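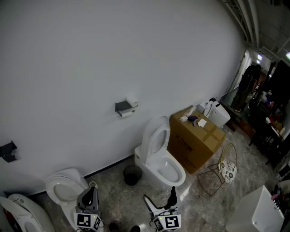

One respondent in the Lulwood interviews held that the shelf above the roll mattered more to her than the bar, as the spare was otherwise kept in a cupboard she could not reach while seated.

Figure 1. Toilet paper holder with a flat shelf, one roll upright on the shelf and a second on the bar.

4.2 Storage of the spare roll

Her remark agrees with the diary returns. Of the 600 households that completed the June diary, those with a shelf-type holder reported fewer trips to fetch paper than those with a plain bar. The holder type in Figure 1 keeps both rolls on the same fixture - one in use, one in reserve - and takes up no floor area beside the toilet.

Two limits apply. The diary form, adapted from the Tagle inventory sheet, did not record mounting height, so reach could not be separated from storage. Households in the Pundo district also tended to have larger bathrooms, where a spare may be kept in a basket or on a window ledge. These were coded as open storage and are treated in Section 4.3. Wall brackets with no roll on them were coded as unused, whatever their style.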